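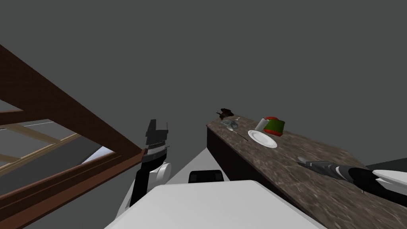 Please tell me I can play the whole thing on the subway without it kicking me back to the title screen, wrote Brendan Hanrahan under our last update post, and I have been dying to answer him ever since. Yes, Brendan! You can. Trurkulbridge, our drawbridge and harbor traffic game for phones and tablets, is getting a full offline mode in April, and coins are leaving the game on the same day.

FOR IMMEDIATE RELEASE

Vavine Takes Coins and Timers Out of Trurkulbridge, Adds Offline Play

My name is Waltraud Reinholz, I run Vavine, and I'm writing this release myself, so please forgive the lack of quotes from me about how thrilled I am. (I am thrilled. Consider it said.)

For anyone new to the game: Trurkulbridge puts you in charge of one drawbridge over a busy river. Boats want to go under, cars and trams want to go over, and you decide who waits. It starts out sleepy, with a milk truck and a rowboat, and by the middle chapters you have a ferry full of commuters leaning on its horn while a parade tries to cross. Every shift lasts a few minutes and you can put the phone down between shifts, or at least that was always the plan.

The trouble was the coins. When we launched with our publisher, Clultier, we set the game up the way most free mobile games get set up. You earned coins by clearing shifts, you spent them on repairs, and if you ran out you either waited for a timer or bought a pack. I signed off on that and I'm not going to blame anyone else for it. But I started to notice that the mail we got was hardly ever about bridges. People wrote in about coins that didn't arrive, coins that disappeared after a phone swap, and how to get more of them.

And then came the generators. If you have ever searched for our game you have seen those pages, the ones that promise unlimited coins if you type in your player name and finish a survey. None of them came from us and none of them can add a single coin to anybody's game, and a lot of folks (plenty of them kids) handed over an email address or a password trying. We reported page after page, and a new one would pop up by the next morning with the same text and a different color button. I spent a whole weekend on it once and got no further than where I started.

So on a Wednesday, over some very cold pizza, we asked what the game would look like with nothing in it to fake. That turned into the biggest update we have ever made.

What changes in April

Coins are gone. Repairs, paint, new barriers, the brass bell, the better signal lamps – all of it now comes from playing. Clear a shift and you get the part. There is no shop screen in the new version, and the repair timers have been taken out completely.

The first seven shifts stay free for everybody. After that, one purchase opens the rest of the game, and it covers all 76 shifts, including the winter chapter that used to be sold on its own. If you ever bought a coin pack of any size, even the smallest one, the full game will already be unlocked when you update. You don't have to write to us or send a receipt. Log in once with the account you used before and it should be sitting there waiting for you.

Everything plays offline. The old version checked in with the server at the start of each shift, mainly to keep the coin balance straight, and with no balance to check there was no reason to keep doing it. You need a connection to download the game, to make the purchase, and to move your progress from one device to another. For the rest of it, take the thing on a plane, down in the basement, out to your uncle's cabin, wherever you like.

Saves are new too. We call the new save system Phelan, after the grumpy harbor pilot in chapter two, and it keeps your progress on your own device with an optional backup. You can hold three separate games at once, which a lot of parents have been begging for. I know what it is to pick up your own tablet and find that somebody small has painted your bridge pink!

What happens to the coins you have

This is the part people will worry about, so let me be clear on it. Any coins left in your account on update day get turned into parts for your bridge, starting with whatever is next on your repair list. If you have more coins than there are parts, the extra goes toward paint and flags. Nothing you have already built is taken away, and your best scores stay where they are.

The old leaderboard, though, is being retired. It was stuffed with scores that no human could have reached, and we went back and forth for ages about cleaning it up before deciding to begin again with an empty one. You will still see your old rank on your profile page with the word "classic" next to it. I'm sorry if you worked hard for a top spot. I was 524th myself and I took some pride in it.

New boats, new weather

I didn't want to put out an update that only removes things, so there is plenty to play as well. We have added 32 new vessels, among them a tugboat pulling a house, a dredger that refuses to hurry, and a sailing school whose students will not stay in line. Fog now rolls in properly and hides the far bank, so you have to listen for horns, and I'd say headphones are a good idea for those shifts. The trams got a bit smarter about braking. The geese did not get smarter, and we have no plans in that direction.

There is also a relaxed setting, which slows the traffic down and lets you fail a shift without having to repeat it. It sits in the main menu right under the sound options and you can switch it on or off whenever you feel like it. Text can be made larger on every screen, and the signal lights now have shapes as well as colors.

About those generator pages

They will probably hang around for a while, even with no coins left to promise. Please don't enter your player name, your email or anything else on them. Don't install anything they offer, either. Vavine will never ask for your password, in the game or out of it, and we don't have a coin code, a gift code or a secret download. If you did use your game password on one of those sites, change it now, and change it anywhere else you used the same one. Our support inbox can help with a locked account, and there's a real person on the other end (some mornings it's me).

Clultier remains our publisher and has been good about all this, considering that a shop screen is the sort of thing publishers tend to be fond of. They will handle the store listings and the update itself, and the game keeps its current name and icon, so there's no second app to go hunting for. If your store shows you two versions of Trurkulbridge, look for the one with Vavine listed as the developer.

For reviewers and folks who stream

I have early builds ready for phones and tablets, and I'm happy to send one to anybody who covers games, big outlet or tiny channel. Write to the press address on the Vavine site and tell me which device you use and whether you have played before, so that I can give you either a fresh save or one that starts near the fog chapter. You may show anything up to the end of the winter shifts. I would ask that you keep the very last bridge to yourself until update day – it took us a long time to build and I'd love for players to come across it on their own.

Press contact: Waltraud Reinholz, Vavine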